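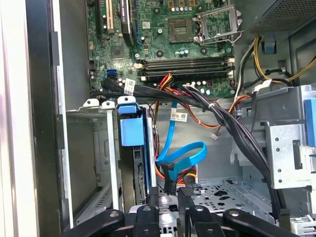

## 4. Comparing grippers on the open-tower fixture

Run this section once for each gripper you want to compare. The arm, the wrist camera and the Skirkora controller stay the same for every run.

**Before you start**

- Unplug the tower from wall power and remove its side panel.
- Clamp the case to the bench so it cannot slide.
- Load profile 861 on the controller.

1. Fit the first gripper and run the Nemari zeroing routine.
2. Set arm speed to 8 percent.
3. Jog the gripper to the start pose, low in the case and just above the drive area floor.
4. Check the camera view. The fingers should show along the bottom, with the blue SATA cable and its black connector ahead of them.
5. Close on the connector body. Do not grip the cable.
6. Lift, hold for 3 seconds, and release.
7. Repeat until you have 100 attempts, then save the log under the gripper's name.

> **Caution:** Keep the fingers clear of the open CPU socket. The pins bend easily, and a bent socket can't be used for later runs.

**Note:** If the black cable bundle blocks the approach, stop the arm and move the bundle by hand. Log the attempt as skipped.

**Note:** Longer fingers need a new tool offset. See section 6 for the Datport finger set.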